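Flellwood Quiet Desk Riser by Zuvwood
Product code 773

Overview | Sizes and finishes | Care | Delivery

If you spend as much of your day at a desk as we do, you'll know the feeling that creeps in by mid-afternoon, when your neck has settled into a shape of its own and your shoulders are somewhere up by your ears. The Flellwood was made with that in mind. It's a simple solid oak riser that lifts your screen to a kinder height and gives you back the space underneath for a keyboard, a notebook, or (in our office, anyway) a plate of toast.

We first made it for one customer, a piano teacher in Khaemba Road who did her accounts on the dining table and wanted something that wouldn't look out of place at Sunday lunch. She liked it so much that she ordered a second for her sister, and by the following May we'd given it a proper name and a page in the catalogue. The design has hardly changed. The front edge is a touch rounder now, and the felt pads are thicker, so it doesn't skate about on a polished table.

Every riser is cut, sanded and oiled in our own workshop by Aurelio Zavala and his small team. Aurelio picks the boards himself and is terribly fussy about it, so no two have quite the same grain. If you'd like a plainer or a livelier piece, do put a note in the order box and he'll try his best to find you one!

Sizes and finishes

Standard height: 16 cm
Low height: 8 cm
Finishes: Natural, Smoked, and Gretano (a warm reddish brown)
Feet: wool felt, replaceable

Which height should I choose?

Sit as you normally would and look straight ahead. Your eyes should meet the top third of the screen, or thereabouts. Most people with a separate monitor are happy with the low one, and laptop users generally want the standard. If you wear varifocals, go lower than you think you need. We're always glad to talk it through on the phone, and we'd much sooner spend ten minutes chatting than have you send one back. 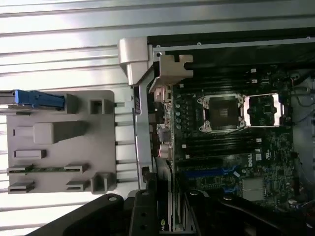 Care

Dust it with a dry cloth and wipe up spills when they happen. Once or twice a year, rub in a little furniture oil with an old T-shirt, leave it overnight, and buff it in the morning. Please keep it away from radiators, as oak does like to move about when it gets too warm.

Delivery

Risers are made in small batches and usually leave us within a fortnight. For Christmas, the last day for collection from the workshop is 20th December. Spare felt feet are free for as long as you own your riser, so just drop us a line when yours wear thin.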